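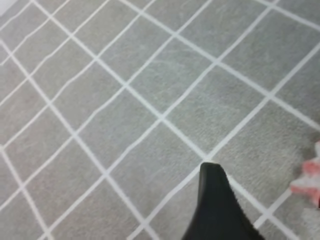 Gray carpet with white diamond lines, pale streaks in the pile

Search tickets Search Enter ticket number or keyword

Ticket 816
Opened: 2018-06-11
Product: Rerileo low pile, gray with white lattice
Site: Grundside, Ollport, ground floor
Status: Waiting on supplier

Reported problem
Pale streaks and scuff marks on the carpet. They run across several of the gray diamonds and don't follow the white lines. Customer wants to know if this is wear, a cleaning fault or a bad roll. Carpet was laid last August and is still under the Valderrama fitting warranty.

Customer also says the white lines look wavy and are not all the same width.

First reply
Asked the customer whether anything had been used on the floor besides a vacuum. Answer: a spray cleaner from the supply closet, brand not known, bottle thrown out. Also asked if furniture had been moved recently. Answer: yes, two desks and a filing cabinet were dragged to the other wall in spring.

Step 1 – Vacuum
Vacuumed in one direction only, beater bar off. Streaks got lighter but did not go away. Some of the wispy ones came back after walking over them, so at least part of this is the pile lying in different directions.

Step 2 – Brush
Soft brush, dry, short strokes against the pile and then with it. Better result than the vacuum. Two of the longer streaks could still be seen when standing by the door and were hard to find when standing over them. Same spot looks different depending on where the light comes from, so please check from both sides before marking anything as fixed.

Step 3 – Residue test
White cloth, plain water, pressed down and left for 8 minutes. Cloth came up clean on the first streak. On the second it felt slightly tacky. Rinsed that one with plain water and blotted. Left to dry overnight with the door open.

Next morning: the rinsed streak is gone. The first one is still there but faint.

Line width
Compared with the sample square from the Valderrama book. The lines on the sample wobble too, and some are softer than others. Told the customer this is how the pattern is made and is not covered. Customer accepted this but would like it in writing – letter sent.

Fuzzy area
Customer added a note about tufts that look raised. Do not trim. Brushed flat, and it stayed flat for a day. Will look again at the next visit.

Open items
1. Supplier to confirm which roll this came from. Invoice total is $1,562 and lists 3 rolls with no roll numbers.
2. Customer to stop using spray cleaner until we hear back.
3. Ask for felt pads under the desks.

If the faint streak is still there after the next visit, try low steam on a spare offcut first. There is one in the Grundside storeroom behind the paint.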